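Choosing a Gray: Speaker Notes
Idalina Pacheco
Kurach Home Evening, Saturday, May 10, 2025

708 shares | 2 comments

Start with the house on Pruvska Street. Bought in 2000, painted beige, then painted gray by the next owners, who hated it by August. They had picked the color from a chip under store lights. Ask for a show of hands: who has repainted a room within a year?

Main point of the first part: gray is almost always a weak version of some other color. It leans blue, green, purple or brown. On the chip you can't see the lean. On four walls you can.

Also, gray changes with what is next to it. Put a mid gray beside black and it looks pale. Put it beside white trim and it looks dirty. Hold up the two cards. 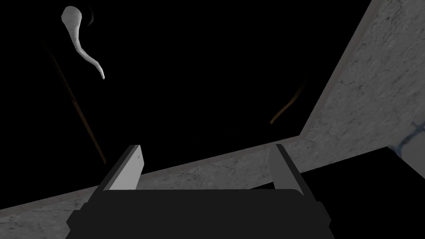

Pale gray against black.

Next, light. North rooms push gray toward blue, so go warmer than you think you need. West rooms are fine until late afternoon and then everything turns orange. Tell them to look at the sample at breakfast and again after supper with the lamps on. Bulbs matter as much as windows. Change the bulbs first, then choose the paint.

Pass around the Skallton boards. Three boards, same formula, three sheens. Most people will say they are different colors. Let them argue a minute.
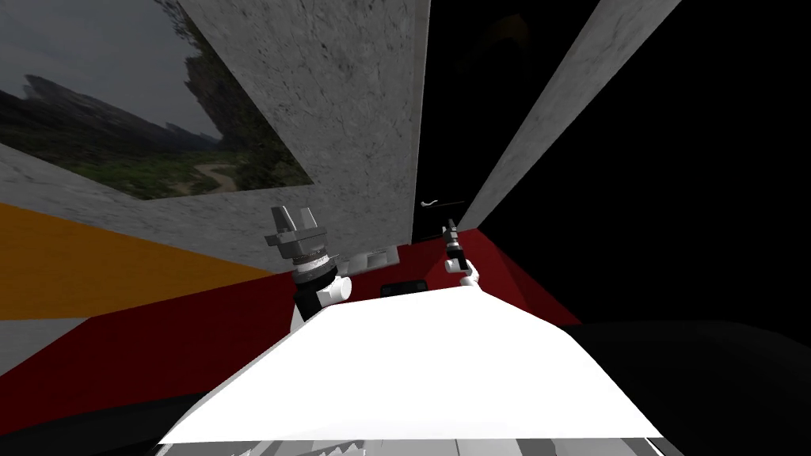

Then strong colors nearby. A big piece of red in a room will make a neutral gray look slightly green. Same with a rug, or a brick house across the street if it gets full sun. Paint the sample on a large piece of board with a white border – not straight on the old wall – and move it around.

Hard surfaces come after that. If you already have stone or tile you are keeping, start there and match the paint to it. Pull the gray from the background of the stone and leave the veins alone. Grout counts too, especially if it has some blue in it. 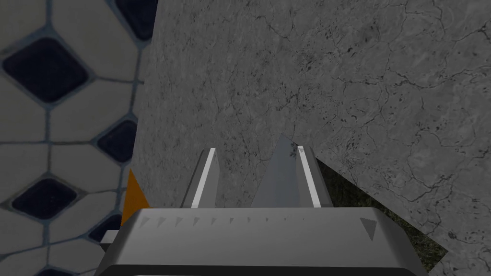 Gray marble beside off-white tile with thin blue-gray grout.

Costs, keep it short. Sample pots are cheap next to a second coat over a bad first one. Skip the slide with the price table if we are past 29 minutes.

Concrete: people ask about it every time. It reads warmer in old houses with wood floors and colder in new ones. Seal a test piece before deciding, as most sealers darken it.
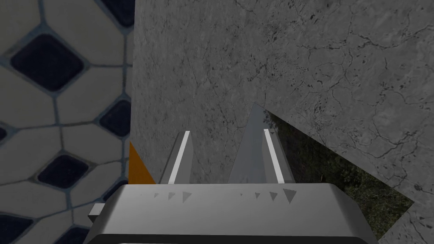 Kourkoulas asked at the last talk whether you can skip the primer if you are going from beige to gray. My answer was no if the beige is glossy or stained, otherwise check the can.

Finish with questions. Leave the boards on the table by the door.

We use cookies to improve your visit. Accept | Settings

Comments (2)

Marnie: We did the bulbs first like you said and ended up keeping the old paint.

D. Kourkoulas: Checked the can. It wanted primer.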